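Home Explore Gardening Lists Sign in

Pillard Plot
21 Jul 2019

1/ The garlic is up!! Every last bulb is out of the ground and I am so happy with it that you're all getting a thread. Planting, feeding, scapes, digging, curing, the lot. Mute me now if you only came for dahlias.

2/ For anyone new, I grow on a shared garden at the Brostemwood end of town. My bit is 800 square feet, heavy soil, full sun until late afternoon. Garlic gets the two long beds by the fence, where the peas were the year before.

3/ I planted in the fall, a couple of weeks after first frost. Big cloves only. The little ones went straight into soup. If you plant a skinny clove you mostly get a skinny bulb, and I've tested this more times than I needed to because I hate wasting anything.

4/ Two kinds this year. One is a hardneck I bought as Nekdale Purple, fat cloves and easy to peel. The other is a softneck from the Chan seed stall, which came in a paper bag with no variety name at all. I've been calling it "Chan" ever since and so has half the garden.

5/ Pointy end up, a good two inches deep, about a hand's width apart. Then straw on top, thicker than you think. It packs down a lot over winter and what looked silly in November looks just right by the thaw.

6/ March is when I got nervous. The hardneck was up and looking great and the softneck was nowhere. I scraped the straw back in one corner and there it was, pale yellow and bent over, trying to get through a matted clump. Loosened the whole row with my fingers and it greened up in days.

7/ Feeding: I did it twice in spring and then stopped. Fish emulsion, watered down, early in the morning so the smell is gone by the time other people turn up. (It is never completely gone. Sorry, everyone.) Once the bulbs start to swell I leave them alone.

8/ SCAPES. If you grow hardneck you get these curly flower stalks in early summer and you want to snap them off once they've made one full loop. The plant puts more into the bulb and you get the best pesto of your life. I cut 26 in one evening and ate an embarrassing number of them that same night, in butter, standing up.
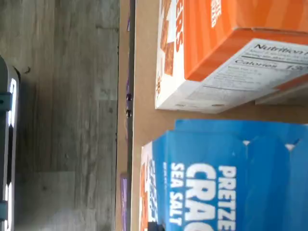
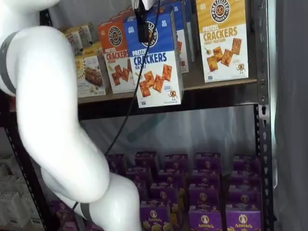 9/ When to dig. This is what people ask me most! I count the leaves. Each green leaf is one wrapper layer on the bulb, so when the bottom three or four have gone brown and there are still five or so green ones, I dig a test bulb. If the cloves fill out the skin, it's time.

10/ My first test bulb was too early. It was pretty, but the skin was thick and wet and the cloves were barely separate. Gave it another ten days. The second one was perfect, tight and fat with a proper papery edge starting on the outside.

11/ Please don't pull them by the stem in heavy soil. I know it looks fun. Slide a fork in well away from the row, rock it back, then lift. I still put a tine straight through one of the biggest Nekdales - you could hear it - and that one is roasting as I type.

12/ I stop watering two weeks before digging. We got one thunderstorm right in the middle of that, which I was grumpy about, but the beds had dried again by harvest and the dirt mostly crumbled off in my hands. No washing! Just rub off the loose stuff and leave the roots on.

13/ Curing. Mine hang in bundles of ten in the shed with the door propped open, out of the sun. Garlic can get sunburned if you leave it lying out on a hot day and it goes soft and kind of cooked. Shade and moving air is what you're after. If your shed is stuffy, a cheap fan on low does wonders.

14/ Leave it three weeks at least, four if it's muggy. You'll know it's done when the neck is dry all the way through and the outer skin rustles. Then I trim the roots short, cut the hardneck stems, and braid the softneck badly. My braids look like a rope that lost a fight and I love them.

15/ OK the numbers, for the people who like those. I planted some 100 cloves across both beds. A few rotted out in the low corner, where water sits, and something dug up a couple in winter and then didn't even eat them. Very rude.

16/ I'm setting aside the 28 best bulbs for planting this fall. This is the hard part, you have to look at the nicest garlic you've ever grown and not cook it. I've put them in a separate basket on a high shelf so I'm less tempted. We'll see.

17/ Things I'd change: raise the low corner with more compost, use chopped leaves under the straw so it doesn't mat, and give the softneck a bit more room. I also want to try a row planted three weeks later than the rest, just to see how much it matters here.

18/ What's going in behind it? Bush beans in one bed, today, as soon as I've had lunch. The other gets carrots for fall, sown under a board to keep the surface damp till they sprout. Lift the board every morning once you're a few days in, or they'll come up flat and white.

19/ If you've got garlic still in the ground, tell me what the leaves look like! And if anybody recognizes a softneck with pink-streaked cloves and a really sharp bite raw, I would love to know what I've been growing.

20/ Oh, and save the dried leaves you strip off for the compost. They break down faster than you'd expect. Right, beans.

26 replies 100 likes Share

Back to top | Contact | © Pillard Plot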